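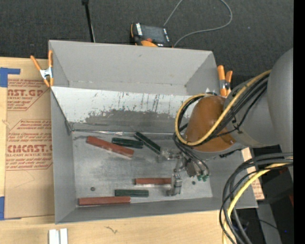 ## Sorting corner opens at the Sinesthorpe materials store

*2 Jul 2025*

The materials store in Sinesthorpe has opened a sorting corner for short bars and offcuts. It is in the back room, on the side with the dark carpet, and it is open to all members during the normal hours.

Until June, short pieces went into the same boxes as the long stock. Members complained that it was difficult to find two bars of the same length, and many good pieces stayed at the bottom for months. The store has now decided to keep the short bars apart and to sort them by colour first and by length after.

The main item in the corner is a large grey bin on a light wooden table. It came from a workshop in Onby which closed its doors in spring, and it has seen a lot of work. The white paint on the sloping panel is worn to grey in its lower part and full of thin scratches, and the metal floor is scuffed too. The store does not plan to repaint it. New paint would be scratched again very soon, and the money is better used for shelves.

Three reddish-brown bars and three dark green ones lie in the bin. They are not all of the same length — one of the green bars is quite short, and the longest red one in the lower part lies against the front wall. Bars in the bin are waiting to be sorted, so members are asked not to take them directly. Sorted pieces go to the shelf by the door, where each length has its own place and a label.

The labels were printed by Fuvico, a small print shop in the same street, which also made the new price list. A sorted bar costs 60 pence, whatever its colour. Members who bring back clean bars receive a credit for half of this price, and the credit can be used until the end of the year. Pieces with deep cracks or with glue on them cannot be accepted.

There is a limit for the first weeks. Each member can take 8 bars in one visit, so that the shelf does not become empty on the first morning. If the stock grows during the summer, the limit will be removed. Larger orders — for example for a school project — should be sent to the store by letter or left at the counter, and they will be answered within five working days.

The same system may be used later in the Ezeani building, where the store keeps its boards and panels. The room there is smaller and it needs better light before any sorting can begin. A decision is expected after the summer break.

Members who have spare boxes with a lid can leave them at the counter in Sinesthorpe. Boxes without a lid are not needed at the moment.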